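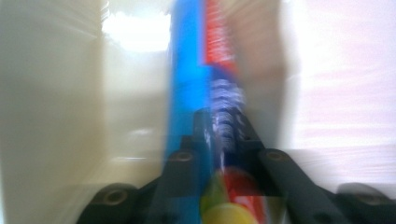
Search this forum
Enter keywords
Last updated 14 Aug 2025

Small business relief grants, is anyone in Tralunham getting paid?

konden_flats
The council keeps putting out notices about how well the relief fund is doing. I run a two-chair barbershop and applied in June. So far I've had a confirmation email and a second email telling me not to reply to the first one. Has anybody on the Mercado side seen money?

breadline22
We got 800. Rent is 1632 a month. You can work out how far that went.

konden_flats
So half a month. And they call that "stabilizing."

oldtillroll
Half a month is half a month. I got 600 and it covered the power bill plus a supplier who was about to cut me off. I don't love the program but I'm not going to sneer at it either.

breadline22
Not sneering. I'm asking who gets the rest. The notice says every eligible shop was contacted. My whole row is eligible and 2 of us heard anything.

parcelshelf
Did the others fill in the turnover section? Cena's office bounces it if you leave the prior year blank. Mine came back for that.

konden_flats
Who or what is Cena

parcelshelf
The outfit that handles the forms for the council. It's in small print on the last page.

konden_flats
Great, so a contractor takes a cut before a dollar gets to a shop. What's their fee? I looked and can't find it anywhere.

oldtillroll
You don't know they take it out of the fund. Could be a separate budget.

konden_flats
Could be. Then they can publish it.

tenpastnine
I closed in June so this is all a bit academic for me, but I'd be careful with the word "grant." Page four of my letter says they can ask for it back if you stop trading within the year. Read yours.

breadline22
Mine doesn't say that.

tenpastnine
Then there are different letters going out. That bothers me more than the amount.

oldtillroll
Or you read it wrong. Post the paragraph?

tenpastnine
Will do when I get to the box it's in. Everything from the shop is in my sister's garage.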